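Breveo releases Rornex 4, grasp planning software for the see-through and the squashy

Lorkthorpe, 10 Jun 2022

For immediate release

Hello from all of us at Breveo! We have a new version of Rornex out this morning, and as I wrote a fair chunk of the planner I've been allowed to write the press release as well. (The marketing side of the firm has read it and taken out only two jokes.)

Rornex is our planning and perception software for robot arms with two-finger grippers. You give it a wrist camera and a gripper, tell it what sort of things you want handled, and it works out where the fingers should go and how to get them there. Version 4 is the biggest change since we started, and nearly all of it comes down to one problem: clear plastic packaging.

If you've ever tried to get a robot to pick up a fruit punnet, you'll know the misery. Depth sensing sees straight through the lid, or picks up a glint and decides there's a wall floating in mid-air. The old Rornex would look at a clamshell, find the tabletop underneath it, and plan a perfectly lovely grasp on the table. We had a customer ring up to ask whether this was a feature.

So we stopped relying on depth for these objects. The new perception module looks for rims, ridges and moulded edges in the ordinary colour picture, builds a rough outline from those, and passes the planner a set of places where two fingers might reasonably close. Each place comes with a score for how far we trust it. If the best score is too low, the arm moves the camera a little and looks again before it commits — this second look is the part I'm proudest of, and it was the part that took longest to get right.

The other half of the work is contact. Thin plastic gives way when you lean on it, and our old controller treated any small push as a collision and stopped dead. Version 4 has what we call soft arrival: you set a limit on how hard a fingertip may press, and the controller can slow down, shift sideways and carry on while it stays under that limit. You can set one limit for packaging and a different one for fruit, and change either of them while the arm is running.
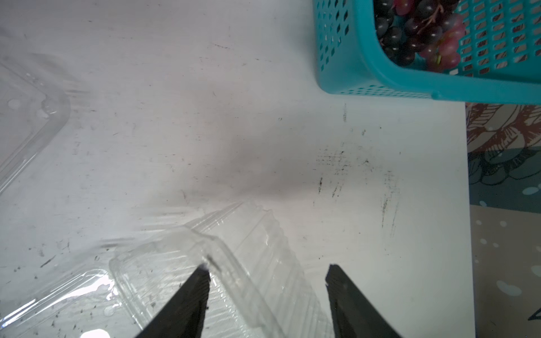 Shaimaa Ait Brahim had an early copy and wrote back that soft arrival was the first thing she switched on and the last thing she'd give up, but that the settings page for it was dreadful, with the press limit hidden three menus down and labelled in units she had to look up. She also asked why the second look couldn't be turned off for boxes and tins, which her arm could see perfectly well the first time.

Fair on both counts. The press limit now sits on the front page with a plain slider next to it, and the second look can be set for each type of object. Please keep sending notes like that, they make the software better and they're much more useful to us than being told it's great (though we do like that too).

A few numbers, for those who want them. We tuned this version on 200 clear containers, some tidy and some badly crumpled. The planner takes about 80 milliseconds to come up with a grasp once it has an outline, on the same small computer we recommended for version 3, so there's no new hardware to buy. We've also closed 119 bug reports, including the infamous one where renaming a gripper made the log viewer switch to a different time zone. I'm sorry to everyone who lost an afternoon to that.

And some things it doesn't do yet. Stacks of clear lids nested inside one another still confuse it, and it will quite often take two for one. Wet plastic under strong overhead lighting is better than it was but I wouldn't promise you anything. Suction cups aren't supported at all, only fingers.

Alongside the release we're putting out Khattak, our replay tool, as a separate download. Khattak lets you step through a recorded run and see what the planner was thinking at each moment: which grasps it considered, what score each one got, and why it dropped the ones it dropped. We've used it in the office for ages and kept being asked for it. It's a bit rough round the edges, and the export button has a habit of hiding on small screens, but it works and it's free to anyone with a Rornex licence.

Existing customers can update from inside Rornex today. Your old object settings will carry over, but gripper calibration files need converting first, and the converter is in the tools folder. New customers can ask for a trial through the Breveo website. We'll be running open sessions at our Lorkthorpe workshop in July, so bring your most annoying packaging and we'll have a go at it together.

Press enquiries: the Breveo press desk, Lorkthorpe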